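경주마 출발 게이트 반응과 초반 위치 선정 분석
스포츠데이터 실습 기말 보고서 (3조)
조원: Ildikó Mészáros, Elias Khoury, Tumelo Tshabalala
제출일: 2025년 8월 7일

1. 주제를 정한 이유

원래는 기수 체중 변화를 다루려고 했음. 그런데 자료가 너무 비어 있어서 2주차에 포기. 대신 출발 직후 200m 구간 위치가 최종 순위랑 얼마나 관계 있는지 보기로 했다. 대상은 Burorville 경마장 잔디 주로 1200m와 1600m 경주. 장거리는 페이스 변수가 많아서 뺐음.

질문은 두 개.
- 안쪽 게이트가 진짜 유리한가
- 출발이 늦은 말이 직선 주로에서 얼마나 만회하는가

2. 자료

Burorville 공개 경주 기록에서 출전 기록 856건을 뽑았다. 기록 자체는 2005년부터 있는데 초기 것은 구간 기록이 손으로 적혀 있어서 단위가 섞여 있음. 결국 구간 기록이 전자 계측으로 바뀐 이후만 사용. 중간에 주행 중지된 말, 출발 전 제외된 말은 삭제했다.

영상 확인은 Elias가 맡음. 경주 40개를 골라서 출발 장면을 느린 속도로 돌려 보고, 게이트 열린 뒤 첫 걸음이 나오는 시점을 적었다. 같은 경주를 Tumelo가 다시 보고 값이 크게 다르면 둘이 같이 재확인. 이 작업이 제일 오래 걸렸다. 옆 게이트 말에 가려서 안 보이는 경우가 꽤 있었고 그건 결측 처리.

현장 인터뷰는 Masilela 조교장의 조교사 Sibusiso Mokoena 님. 전화로 30분 예정이었는데 훨씬 길어졌다. 출발 훈련을 어떻게 시키는지, 게이트 안에서 예민한 말은 어떻게 다루는지 물어봤음.

3. 진행 과정

1월에 예비 조사, 본 작업은 여름 학기에 했다. 정리는 스프레드시트로 시작했다가 행이 꼬여서 중간에 스크립트로 옮김. 날짜 형식 때문에 하루 날렸다. 조 모임은 화요일 저녁, 공학관 실습실.

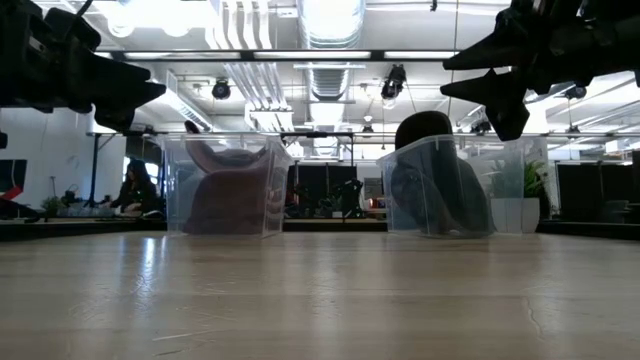
그림 1. 실습실 작업대와 투명 플라스틱 통

게이트 번호는 안쪽, 중간, 바깥쪽으로 묶었다. 번호 하나하나로 보면 표본이 너무 적어짐. 주로 상태는 양호와 다습 두 가지만. 더 잘게 나누고 싶었지만 다습 쪽 경주가 모자랐다.

4. 결과

1200m에서는 안쪽 게이트 말이 첫 200m에서 앞쪽에 있는 경우가 많았다. 예상대로. 다만 최종 순위로 가면 차이가 많이 줄어듬. 다습한 날은 오히려 바깥쪽이 나았는데, 안쪽 잔디가 먼저 상해서 그런 것 같다고 Mokoena 님이 말씀하심. 우리 자료로는 확인 못 함.

1600m는 게이트 효과가 거의 안 보인다. 첫 코너까지 거리가 길어서 기수가 자리 잡을 시간이 있음.

출발이 늦은 말로 분류한 것 중 3위 안에 든 비율은 약 11퍼센트. 대부분 1600m였다. Seltgate라는 말이 특히 눈에 띄었는데, 거의 꼴찌로 나와서 직선에서 바깥으로 크게 돌아 2위. 반대로 선행마 Stoltel은 출발이 늦은 날엔 한 번도 입상 못 했음. 두 마리 얘기라 일반화는 무리.

5. 한계

- 기수 실력을 통제 못 함. 제일 큰 문제
- 경마장 한 곳만 봤음
- 출발 시점을 눈으로 쟀기 때문에 오차가 있음
- 부담 중량은 넣으려다 시간이 없어서 못 넣었다

중간 발표 때 지도교수 Elmarie Venter 교수님이 인기 순위를 넣어 보라고 하셨다. 강한 말이 우연히 안쪽을 뽑은 날이 섞여 있을 수 있으니까. 넣어 봤더니 1200m 안쪽 효과가 조금 작아졌지만 방향은 그대로. 표는 부록 2에 있음.

6. 역할 분담

Ildikó: 자료 수집, 스크립트, 보고서 1~3장
Elias: 영상 판독, 그래프
Tumelo: 영상 재확인, 인터뷰 정리, 4~5장

인터뷰 녹취록은 부록 3. 앞부분 몇 분은 통화 음질이 안좋아서 빠진 부분이 있다.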